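From the cell: looking after the two-arm machine
15 November 2021

Many readers asked after the last issue how we keep the two-arm Roltari machine in good condition between the long test runs. I write here what we do at Drikberg at the moment. It is not the official manual. It is our own habit, which grew slowly, and some parts of it we changed only last month.

The cell stands in the carpeted room. When we moved in, I was against the carpet, because dust is not good for joints and I expected many problems. In practice the dust was less than I feared, but the carpet brought another question. The machine stands a little softer than on a hard floor, and after some weeks the base can lean. We noticed this only when the right arm began to close its fingers slightly too high. We had already spent two days searching for the fault in the software. So now the base is the first thing we check, with a simple spirit level, before anybody opens a laptop.

Daily start

We switch on the arms one after the other, first left, then right. Each arm must reach its rest position without noise. If you hear a dry clicking from the shoulder, please stop and write it in the cell book. Do not try to move the arm by hand while the power is on.

After this we wipe the fingers of both grippers with a cloth and a little water. No alcohol, please! It made the old finger pads hard, and a hard pad slides on thin plastic. Then we run the warm-up program, number 11 in the menu, and only then the real task.

The bin task

For daily checking we use the trash bin with a black bag. It looks like an easy job for a machine, but a thin bag has no fixed shape, and both grippers must hold it at the rim at the same moment. If one arm is late, the bag is pulled to one side. For this reason the task shows a bad calibration sooner than any measurement we have. When the fingers pinch the bag cleanly on the left and on the right, I am satisfied with the state of the machine for this day.

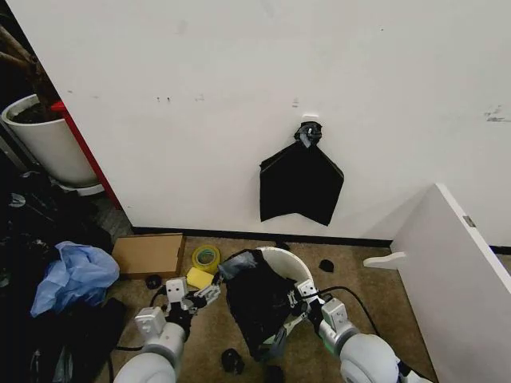
Cables and connectors

The cable of the right arm runs over the floor, and this is the weakest point of the whole cell. Please look where you put your feet. The cable must lie in a wide curve, never in a tight loop, and it must have enough free length for the arm to reach its farthest point. Before every long run we move the arm slowly to this point and watch the connector. If the connector moves even a little, the cable is too short and must be laid again.

In September we replaced one cable which was broken inside. From outside it looked perfect. The arm stopped in different positions, always with error 449, and after a restart it worked again for one hour or so. If you see this error two times in the same day, change the cable first and think later. Spare cables are in the drawer with the Rorkomeck label, together with the finger pads.

Every 2000 cycles

The counter on the control screen turns yellow when the time has come. Then we do the bigger service:

Take off the finger pads and put on new ones, always on both grippers, also when only one side looks used.
Check the screws of the wrist. They should be firm, but please do not use force.
Run the calibration for both arms, and save the old values before you accept the new ones.
Repeat the bin task until you trust it again.

The colleagues from the Acuña site do the service at half of this number. They work with rougher bags and their pads wear out faster, so I think both numbers are right.

What comes next

In December we will get a new holder for the right cable, which should bring it away from the floor. I hope it will arrive before the next long run – if not, we continue with the wide curve and careful feet. Whoever still has the small spirit level from the cell, please bring it back to the drawer.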